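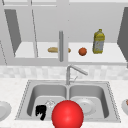 Olga Salgado wants the stop-order check moved ahead of the price feed check, and asks that it be done twice on any day with an inflation release. The order below has been changed to match.

Rate Decision Day: Currency Desk Inspection Checklist
Desk: Trelurum
Inspected by: Roswitha Gerlach
Day: Thursday

1. Stop orders in place on all open positions
Result: Pass
Comment: Checked at 7:10 and again after the inflation figures. One stop on the Canadian dollar book was set too close to the market and was widened with the desk head's approval.

2. Position limits loaded
Result: Pass
Comment: Limit sheet 1331 is the current one. The old sheet is still in the shared folder and should be deleted.

3. Price feeds agree
Result: Pass with comment
Comment: Main feed and the Sturkwood backup compared on all pairs. Backup ran 2 seconds behind at the open. Acceptable for a backup, but log it if it gets any slower.

4. Margin cover
Result: Fail
Comment: Account 2768 was short of the required cover when checked. Funds were requested from Jernwood and arrived before the announcement. No new trades were placed on the account in the meantime. Recheck at the next inspection.

5. Order size warning
Result: Pass
Comment: Test order over the limit was blocked and the warning came up on screen.

6. Phone dealing line
Result: Pass
Comment: Test call to Gündoğdu answered and recorded. Contact list on the wall is from April and has one wrong extension. 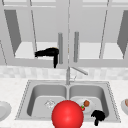
Kitchen, double sink and upper cabinets.

7. Cover during the announcement
Result: Pass
Comment: Two dealers at the desk throughout. Breaks to be finished 32 minutes before the release.

8. Trade log closed and signed
Result: Open
Comment: Waiting on one late confirmation. Sign-off to follow once it matches.

Follow-up
Item 2: remove old limit sheet. Gerlach.
Item 4: recheck cover on account 2768. Salgado.
Item 6: correct the extension and print a new list. Gerlach.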